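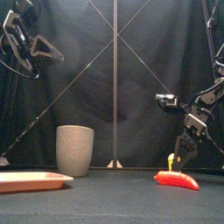
Would the arms ever get bored, one visitor to our Clodarstead open day asked, and could they sort out her kitchen while they were at it? I liked that question more than most of the ones I get from reviewers.

4.2 Visitors at the bench

We ran the two-arm demo for 398 people over 2 days, with the Wevex controller left on its everyday settings. Figure 3 shows the right gripper down by the red chili pepper, with the tray and cup over on the left side. I'd expected folks to watch the grasping — they mostly watched the idle arm, and wanted to know what it was waiting for. We come back to that behaviour in Section 5.

Filed under: Robotics, Open Days
2 comments
© Trumaddale Lab | Contact us | Back to top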